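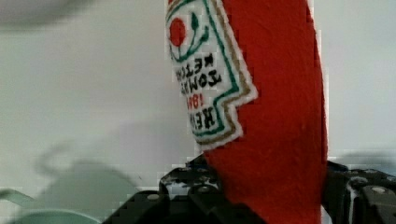

Call for participants: can a machine put the shopping away yet?

Vorevitz is looking for people in and near Steinbach who do ordinary chores, at home or for a living, to come and help us judge how well robots cope with the same work. You don't need to know anything about robots. If you have ever unpacked a week's shopping with a child hanging off one arm, or filled shelves on an early shift, you know more about this than most of us do, and we would dearly love to hear from you.

Our own feeling, for what it's worth, is that machines are getting there slowly. Picking up one soft thing and holding on to it is a fair start – a whole kitchen on a Friday evening is another matter, and so is a shop floor with customers wandering through it. We'd like your opinion on how wide that gap still is, and which jobs you would hand over tomorrow if you could.

We begin with plush groceries, such as a Heinz ketchup bottle in red felt with an embroidered label, and talk about the real cupboard afterwards. 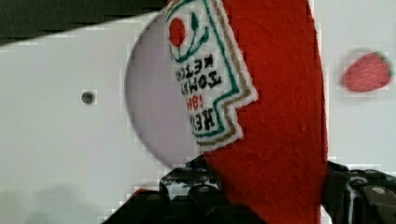
What you would be doing

You would come to our workroom at Stonar for two visits. On each one you'll do a few small tidying and sorting jobs yourself, watch a robot try something similar, and then tell us, as bluntly as you like, what you made of it. There is tea, and there are plenty of chairs – please don't worry about standing for long.

Who can take part

Anyone aged 18 or over. We have 77 places, and we're especially keen to hear from shop workers, carers and people who find gripping or lifting difficult.

How to apply

Write a few lines about the chores you do and send them to the Zurkumlow project desk, Room 102, Stonar, by Sunday, September 27, 2026. Travel costs are paid.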